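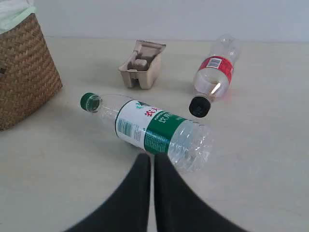 Clear plastic bottles and a molded pulp tray: two materials, two collection streams.

Household Recycling at Hillden: Frequently Asked Questions
Last revised January 2023

Scope

Which addresses does this page cover?
All residential addresses in Hillden and the Tarnholm side streets that share its collection route. Businesses and apartment buildings with their own compactor are on separate contracts and should use the commercial page.

What changed in this revision?
Molded pulp moved from the mixed stream to the paper stream. The rule on bottle caps was reversed. The section on liners was rewritten after a high number of bagged loads were rejected at the sorting line in November.

Who operates the service?
Groritell runs the trucks and the transfer station. Sorting is done under contract by Isaksson. Billing questions go to Groritell; questions on whether an item is accepted go to the materials desk listed at the end of this page.

Containers

What are the two containers for?
The blue cart takes paper and cardboard. The yellow cart takes plastic bottles, tubs, jugs, and metal cans. Glass is not collected at the curb and goes to the drop-off point at the transfer station.

Can I get a second cart?
Yes. The first extra cart of either color is free. Allow 10 working days for delivery. A third cart is charged at the rate shown on your bill.

Where do I put the carts?
At the curb, lids closed, handles facing the house. Leave a clear gap of 2 feet between carts and between a cart and any parked car. The truck arm needs that space to close around the cart.

My cart has a cracked lid. Is it still usable?
A cracked lid is acceptable if it closes. A missing lid is not, as wet paper is graded out at the sorting line. Report missing lids by phone, with the serial number molded into the front of the cart.

Plastic bottles

Do caps stay on or come off?
On. Earlier versions of this page said off. Loose caps fall through the first screen and are lost with the fines. An attached cap travels with the bottle and is separated by density after grinding - polypropylene and polyethylene float, PET sinks.

Do I have to remove the label?
No. Paper and film labels are removed in the wash stage. Full-body shrink sleeves are the one exception. If the sleeve covers the whole bottle, cut it off and put it in the trash.

Should bottles be crushed?
Not flat. The line sorts flat items as paper and rounded items as containers, so a bottle pressed into a sheet is likely to end up in the wrong bale. Leave bottles in something close to their original shape.

How clean is clean enough?
Empty and drained. A quick rinse is recommended for milk, juice, and oil. Water bottles do not need rinsing. A few drops left inside will not cause a rejection, but a bottle with liquid in it will be pulled by the operators.

Does color matter?
Not for collection. Clear and light blue PET are baled together. Green PET is baled separately. Opaque and black PET are accepted in the cart but currently have no buyer and are sent to energy recovery. This is reviewed once a year.

What do the numbers in the triangle mean?
They identify the resin. They do not tell you whether an item is accepted. Bottles, tubs, and jugs marked 1, 2, or 5 go in the yellow cart. Film, foam, and anything marked 3, 6, or 7 does not, whatever its shape.

Molded pulp and paper

What counts as molded pulp?
Egg cartons, cup carriers, produce trays, and the shaped inserts used to pack small electronics. The surface is matte and slightly rough, and a torn edge shows loose fibers.

Why was it moved to the paper stream?
The mill that takes our mixed paper changed its pulper and can now accept short-fiber material up to a set limit. Kerstin Sjögren at Isaksson ran the trial loads, and the results were within the mill's specification.

What about trays with a shiny coating?
Trash. If water beads on the surface and does not soak in after a minute, the tray is coated and will not break down in the pulper.

Can greasy or food-stained pulp go in?
Light staining is accepted. Anything soaked with oil, egg, or meat juices goes in the trash. Uncoated pulp may also be torn up and used in home compost, where it counts as brown material.

Does shredded paper go in loose?
No. Place it in a closed paper bag, staple the top, and put the bag in the blue cart. Strips narrower than 1/4 inch are not accepted in any form.

Liners and indoor baskets

Can I use a plastic bag inside my indoor bin?
Indoors, yes. The bag must not go into the cart. Tip the contents out loose and reuse the bag or throw it away. Film wraps around the screen shafts, and the line has to be stopped to cut it off.
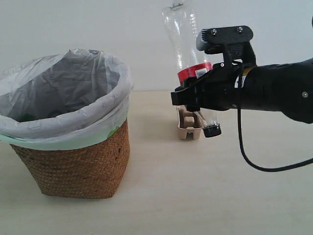
A woven basket with the liner folded over the rim. Liners stay indoors.

What size liner fits a small wastebasket?
Measure around the rim and divide by two. The result is the minimum flat width of the bag. Add a few inches to the height so that the top can be folded over the outside. A liner that only just reaches the rim will slip down as the basket fills.

Are compostable bags allowed in the carts?
No. The operators cannot tell them apart from ordinary film at line speed, and they are treated as film. The same applies to bags sold as biodegradable or plant-based.

Is a woven basket suitable for recyclables?
For dry paper, yes, with or without a liner. For bottles and cans, use a liner or a hard plastic bin. Natural fiber absorbs drips and is difficult to wash. Old wicker or rattan baskets are not recyclable and belong in bulky waste - do not put them out with yard trimmings if they are varnished or painted.

Rejected loads

What does the orange tag mean?
The driver saw something in the cart that is not accepted. The tag has a box checked for the reason. Remove the item and put the cart out again on the next collection. No fee applies to a first or second tag.

What happens after a third tag?
The cart is emptied as trash and a fee is added to the bill. Tags expire after 14 months.

How is contamination measured?
By hand sort. Samples of 1,000 pounds are pulled from tipped loads, sorted on a table, and weighed by category. Results are given as percent by weight, so a small amount of glass counts for much more than a large amount of film. Individual households cannot be identified from these samples.

Can I dispute a tag?
Yes, in writing, with the tag number. Drivers photograph the open cart before tagging and the photo is kept on file. Lino Sala handles disputes and will send the photo on request.

Contact

Materials desk: for whether an item is accepted. Include the resin number if there is one, and say whether the item is rigid or flexible.
Carts and billing: use the number on the front of your bill. Have your account number ready.
Missed collection: leave the cart at the curb and report it before noon the next day. Reports made later are moved to the next regular collection.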